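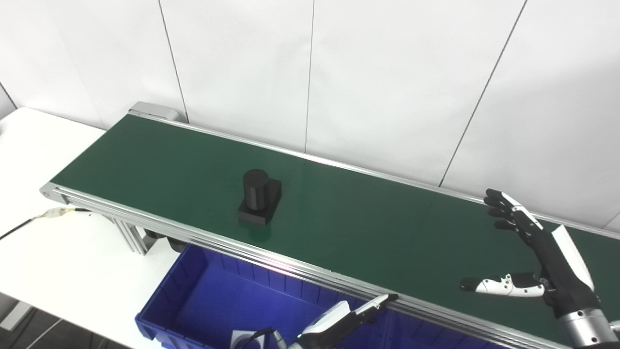 Projects > Food Waste Reduction > Varkstead > Progress reports

Varkstead Surplus Produce Sorting and Redistribution
Second interim report to the Sikder Fund
Reporting period: March to August

1. Status

The project is on schedule against four of its five work packages. Work package 3 (cold storage) is six weeks behind and is covered in section 4. Spending is below profile because the final payment on the cold store has not been made. No change to the total grant is requested. One transfer between budget lines is requested in section 7.

2. Intake

Intake is recorded in crates at the gate of the Varkstead site. A crate is the standard green stacking crate used by the growers' co-operative. In the reporting period 1531 crates were received, against 1043 in the previous period. The increase is mostly courgettes, early potatoes and salad onions. Soft fruit was lower than forecast. Two growers lost most of their strawberries to a wet spell in June and had nothing to spare.

The number of supplying farms and gardens now stands at 66. The target in the grant agreement was 60 by the end of the second year, so this measure has been met early. Several of the new suppliers are small and deliver only at the end of a crop. We expect them to be irregular and have not built them into the weekly plan.

Crates are weighed at intake from May onwards. Before May only the crate count was taken. Weights for the first two months of the period are therefore not reported, and we do not propose to estimate them. The third interim report will give weights throughout.

3. Sorting

Produce is graded by hand into three streams: fit for distribution, fit for processing, and compost. The written grading guide was revised in April after staff at two receiving kitchens reported that the previous version let through too many split tomatoes. The revised guide uses photographs for tomatoes, peppers and stone fruit. Root vegetables are still graded from the written text alone, and this has caused no difficulty.

The share of intake going to compost fell after the revision for every crop except lettuce. Lettuce losses are a matter of temperature and time between cutting and delivery, and grading has little effect on them. Afternoon collections of lettuce have been stopped. It is now collected before 9 am or declined.

Sorting hours were higher than planned in July, when courgettes and beans arrived together. Extra shifts were covered from the seasonal labour line, which remains within budget.

4. Cold storage

The cold store was due to be in use by the end of May. The panels arrived on time, but the floor of the building was found to be out of level along the north wall and had to be ground back and resealed before the panels could be fixed. The cost of the floor work was met from contingency. The store came into use in the second week of July.

Two faults have been logged since. The door seal did not close fully at the lower hinge and was replaced by the installer, Stelent, under warranty. The temperature logger recorded gaps overnight on several occasions. The gaps were traced to a loose power connection and have not recurred. The retention on the Stelent contract will be held until the store has run for a full three months without a fault.

During the delay, produce was held in a hired refrigerated trailer. The hire was not in the original budget. It is the reason for the transfer requested below.

5. Distribution

Deliveries are made to 13 receiving sites. These are community kitchens, two school breakfast clubs and a day centre. The breakfast clubs took no deliveries in August. Routes are planned using Pileo, the stock and route software bought in the first year. It has performed adequately for routes. Its stock module does not handle split crates well, and part-crates are still recorded on paper and entered at the end of the day. The supplier has said that a correction will be in the next release but has given no month for it.

One vehicle was off the road for nine working days with a failed clutch. Deliveries were combined and no site missed more than one drop.

Return of empty crates remains poor. A deposit was considered and rejected, as the kitchens have no simple way of accounting for it. Drivers now collect empties at each drop before unloading, and the return rate has improved at the sites nearest to Varkstead. It has not improved at the day centre, where storage for empties is up a flight of steps.

6. Risks

Supply of autumn roots depends on three large growers, one of whom may sell the holding. Electricity costs for the cold store are known for seven weeks only, and the annual figure in the forecast should be treated as provisional. The site lease runs to the end of the grant period, and talks on an extension have begun.

7. Request to the Fund

We ask for approval to move the unspent balance of the training line to the equipment hire line, to cover the refrigerated trailer. The training planned under that line has been delivered at lower cost than budgeted, using a room at the site.

8. Next period

- Report intake by weight for all crops.
- Extend the grading guide to apples and pears before the main picking in September.
- Complete the three-month running period for the cold store and release the retention.
- Agree winter routes with the receiving sites by October.
- Submit the draft lease terms to the Fund for comment.

The financial statement and the register of receiving sites are attached as Annexes A and B.

2 comments | 5 shares

We use cookies to measure visits to this site. Accept | Manage settings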